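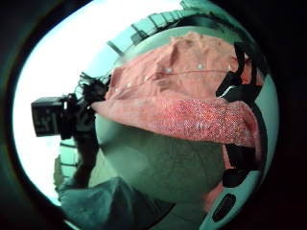
Cap in salmon pink with a glittery brim and small white studs.

Ticket: Backing tracks play sharp and too fast through the stage box
Opened: Tue 6 February
Product: Urkix playback app, latest version
Connected to: Skodberg digital mixer and 16-channel stage box
Status: Solved

Original post

Hi all! First off, I love this app and we've built most of a concert around it, so I'm hoping somebody here has run into this. I do sound for the veterans' benefit night at Kendholm. We have a service choir, a brass band made up of former regimental players, and a few solo spots with backing tracks. The hall seats 300 and it's nearly full already, which is wonderful!

The trouble is with the tracks. The opening march is marked 132 on the click, and when I play it on the laptop speakers it sits right on 132. The minute I send it through the stage box it runs ahead and everything goes up in pitch. The trumpets noticed before I did. They tuned to the piano, the track came in well above them, and the choir had no idea which one to follow (they gamely tried both).

What I've tried so far:

Restarted the laptop, the mixer and the stage box, in every order I could think of.
Swapped the USB cable for a shorter one.
Took the app off and put it back on.
Re-exported the march from the arranger's files. Same result.
Played a plain recording from a music player through the stage box. It came out perfect, right pitch and right speed.

That last one has me stumped. If the stage box were at fault, wouldn't the music player go sharp too?

Reply from support

Thanks for such a clear write-up, and what a great event! Your music player test is a really useful clue. Most players convert the file to match whatever the sound device wants. Our app can do that as well, but there's a setting that turns it off, and show files from older versions sometimes bring that setting along with them.

Could you check two things for us?

1. In the app, open Audio, then Device, and write down the sample rate shown there.
2. On the mixer, find the clock page and write down the rate it's using.

If the two numbers differ, we're most of the way home. Please also tell us if the show file was started in an older version.

Follow-up from poster

They're different! The app has the lower of the two usual rates and the mixer has the higher one. And yes, the show file goes back to last May, when we did the small version of this concert at the Petrauskas rooms with a different mixer. I've been copying it and adding songs ever since.
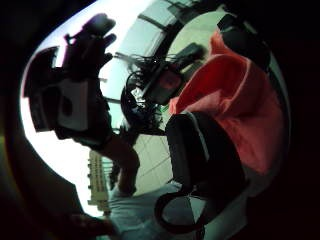 So I switched the app to match the mixer and pressed play, fully expecting victory. The march was still fast. Then I quit the app, opened it again, and the device page had gone back to the old rate all by itself. Is the show file overruling me?

Reply from support

It is, and you've found the exact spot. Older show files store the rate with each song, so changing it on the device page only lasts until the next song loads. Try this:

1. Make a copy of the show and work on the copy.
2. Open Show, then Song Defaults, and pick "Follow device."
3. Select every song in the list and choose "Reset to defaults." This leaves your volumes and cues alone.
4. Turn on "Convert files on load."
5. Save, quit, open again, and check the rate on the device page.

Loading will take a little longer the first time, up to 18 seconds per song on an older laptop. After that the converted files are kept and it's quick again.

Follow-up from poster

It works!! Step 3 was the one. I ran the march twice tonight and the click and the brass stayed together right through to the last chord. I played it against the piano as well and the tuning is spot on. The choir's ballad sounds so much warmer at the proper speed, too. We'd been rehearsing it too fast for two weeks and thought the arranger was in a hurry.

One small thing for anyone who finds this later: the song that has a spoken introduction didn't reset with the others. It was locked in the list (little padlock next to the title), so unlock it first and then do step 3 again.

Is there any chance of a warning when the app and the mixer don't agree? Even a yellow dot would have saved me an evening.

Reply from support

Love the yellow dot idea, and it's gone on the request list with a link to this ticket. Good catch on the padlock, we'll add that to the help page. Marking this as solved. Have a fantastic concert!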